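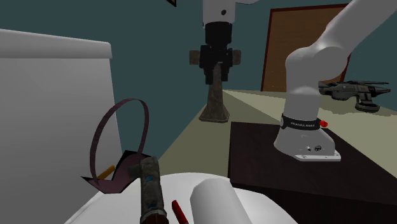
White arm, brown block, dark tabletop.

The Ferry to Gernerholm

The last ferry of the season was at 5, and she was on the dock by noon with the dog and two bags.

The man in the ticket booth told her she could wait inside. She said the dog was better outdoors. He shrugged and closed the window. It was windy and there were gulls on the roof of the bait shop, all facing the same way.

She had rented the house on Gernerholm in June, over the phone, without seeing it. The owner said it had a good stove and a bad roof. He asked if she had lived on an island before. She said yes. She had spent a week on one when she was nine.

Her brother had driven her as far as Vallejo Street and let her out at the corner. He had offered to carry the bags down to the water but he was double parked and kept looking in the mirror. They hugged with the car door open between them. He said to call when she got in. She said there was no phone at the house, and he said he knew that, he meant from the store.

At two o'clock she ate a sandwich and gave the crust to the dog. A boy came down the dock with a fishing rod and asked what the dog was called. She told him the dog had come from her mother's house, and her mother had only ever called him Dog. The boy thought about it.

"Does he come when you say it?"

"Sometimes."

The boy tried it. The dog looked at him and then looked at the water.

Her mother had owned the dog for three years and had complained about him for all of it. He dug up the bulbs. He barked at the mailman. When they cleared out the kitchen they found 30 cans of the expensive food in the cupboard, stacked with the labels facing out, and her brother had to go and stand in the yard for a while.

The ferry was called the Skanura. It came around the point a little before four and took a long time to get any bigger. Two cars got off, and a woman with a bicycle. The man from the booth came out in an orange vest and turned out to be the one who tied the ropes too.

"One way?" he said.

"One way. And the dog."

"Dog's free."

She picked up the bags. The dog would not go up the ramp. He put his front feet on the metal, felt it move, and sat down. She pulled once on the leash and stopped. The boy had put down his rod and was watching.

She set the bags on the ramp and sat down next to him. They had most of an hour.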